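Monday, August 24, 2020

Sourdough starter, rye side by side with white. Both jars fed at 8 this morning from the Hendricks flour, same scoop, same tap water left out overnight. 100 g starter, 100 g flour, 100 g water in each. Lids loose.

Rye was up past the rubber band by noon. White had barely moved. Smell on the rye is sharp, close to apple cider. White smells like plain paste.

Kitchen thermometer read 26 C on the shelf by the window. Moved both jars to the lower shelf after lunch, too much sun up there. Refilwe says the Cudex thermometer reads high and I should check it against the one in the fridge. Not done yet.

Baked one loaf from Friday's dough, 800 g. Crumb tight at the bottom, big hole under the crust. Kagiso thinks underproofed. I agree. Next one gets 4 hours on the bench before shaping.

Out of rice flour for the baskets. Jandivik has the small bags.

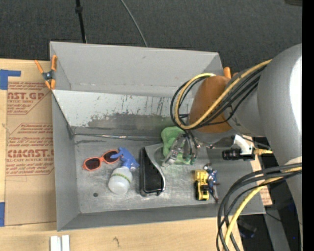 Can the white starter be switched over to rye without starting again?
Swap in a quarter rye at each feeding and it should be all rye after the fourth one. Keep a spoonful of the old white in the fridge in case it stalls.

Feed both again at 8 tonight. Mark the bands first.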